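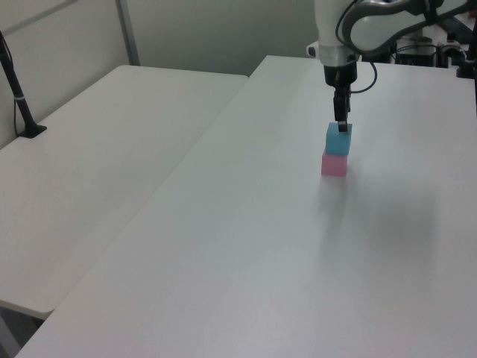
A two-block tower, with a light blue cube stacked on a pink one.

Block stacking is the placing of one block on top of another so that the pile stands by itself. It is among the oldest and most widely shared forms of play, and also one of the simplest building activities there is: the smallest possible tower needs only two blocks and a flat place to put them. From that modest start it reaches into childhood development, classroom math, competitive games and the basic physics of balance, and it remains a delight at every one of those levels.

Contents
1 Blocks
2 The two-block tower
3 Balance and offset
4 Surfaces
5 In childhood
6 In the classroom
7 Games and clubs
8 See also

Blocks

Almost any solid with a flat top and bottom can be stacked, but the cube is the classic choice. It has six identical faces, so it can be set down on any of them and the result is the same. Bricks, planks and half-length blocks give more variety in walls and bridges – the cube is still the shape most people picture when they hear the word "block."

Wood is the traditional material. Hardwood blocks are heavy for their size and make a satisfying clack when they meet. Plastic blocks are lighter and easy to wash. Cork has good grip and a warm feel in the hand. Foam blocks are quiet, gentle on toes and furniture when a tower comes down, and often sold in soft pastel colors. Their drawback is low weight, which means that a sleeve or a puff of air can shift them.

Color does nothing for stability but a great deal for play. Contrasting colors make it easy to see where one block ends and the next begins, and they let the builder set patterns, take turns by color or call out the next piece. A set in which every block is the same color is harder to talk about, as any parent who has asked for "the other one" will know!

The two-block tower

A tower of two cubes is the first thing most builders make. The lower block is called the base and the upper one the cap, although in taller towers the word "cap" is kept for the topmost block only.

Making it takes several small skills at once. The cap has to be gripped by its sides, carried above the base, lowered until the faces touch, and then let go. Letting go is the hard part. If the fingers open unevenly, the block is dragged to one side, and beginners often knock over a perfectly good tower in the moment of release. Experienced stackers open the grip slowly and lift straight up.

The faces do not have to line up exactly. A small offset between the two blocks is normal in casual stacking and makes no difference to whether the tower stands, though careful builders like to nudge the cap until the edges match. Some sets have beveled or rounded edges, which hide small errors nicely.

Balance and offset

A block stays on the one below it as long as its center of gravity is above the area where the two touch. For two equal cubes of even density, the cap can be slid sideways by up to half its width before it tips. In practice the limit comes a little sooner, as real edges are slightly rounded and soft materials give under load.

In taller towers the offsets add up. Each block must balance the combined weight of everything above it, so a lean that is harmless at two blocks can bring down a tower of ten. By stepping each block out by a carefully chosen amount, a builder can make a stack that leans far over the edge of a table. The puzzle is known as the block-stacking problem, and its surprising result is that with enough ideal blocks the overhang can be made as large as one likes. Using whole blocks of equal length, 4 are enough to carry the top one completely past the table's edge, which makes a wonderful kitchen-table demonstration.

Surfaces

A firm, level tabletop is best. Carpet is forgiving of falls but uneven underfoot, and tall towers on it tend to lean. Plain, pale surfaces help the builder judge edges, especially with brightly colored blocks. Where two tables are pushed together, it is wise to build well away from the join.

In childhood

Many children begin stacking in their second year, usually after a long and joyful period of knocking down towers built by somebody else. The two activities are closely linked, and the knocking down teaches plenty about cause and effect. Stacking itself draws on hand control, depth judgment and patience.

In the classroom

Equal cubes are used to teach counting, volume and graphing. Towers of different heights make a bar chart that children can touch. The teacher and writer Ju-won Yeon suggests starting every lesson with pairs – one base and one cap for each child – before handing out the rest of the box.

Games and clubs

Stacking games include turn-taking towers, color-order races and blindfold building. The Grornport block club holds an open stacking day each April, with a stock of roughly 3,000 cubes. Its record for a single-column tower of loose cubes is 69.

See also

Center of gravity
Construction set
Toy block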